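June 27, 2023

My sister and I don't talk about money, and for a long time I thought that was normal. Our mother never talked about it either. When my hours got cut last September I had 1,778 dollars in the bank and told no one. I kept going out to dinner and paying my share.

Kevser Altıntaş was the one who asked. We were walking back from the grocery store and she said, "Are you okay for rent?" I said yes. Two blocks later I said no. She didn't offer me anything, which I was glad about. She told me how she got through her own bad year when she was 39, and then we talked about her knees for a while.

I called my sister that night. She had 3,000 dollars in credit card debt and had been hiding it from me for the same stupid reason. We stayed on the phone until her battery died.

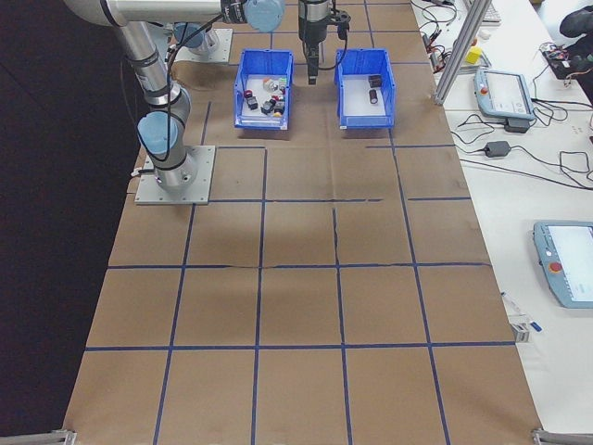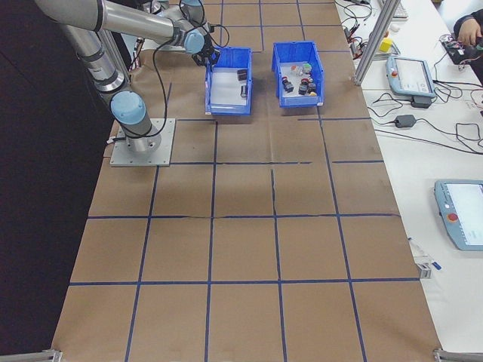 Robot arm and the taped paper grid, both photos.

Since then we do a call at the end of every month. We each say our number out loud. Mine was 1,375 in the spring, lower than when I started, and I said it anyway. She doesn't comment and I don't comment. Then she tells me what the kids broke.

I'm working full hours again. I still get a tight feeling when I open the bank app, and I still round down in my head so I won't spend it. I don't know if that goes away. My friend Serpil Sönmez is in her sixties with a paid-off house and she says she still washes out sandwich bags.

My mother is coming to stay next month. I'd like to ask her how she managed when we were small. She may not want to tell me. I'm going to ask her in the car, where neither of us has to look at the other.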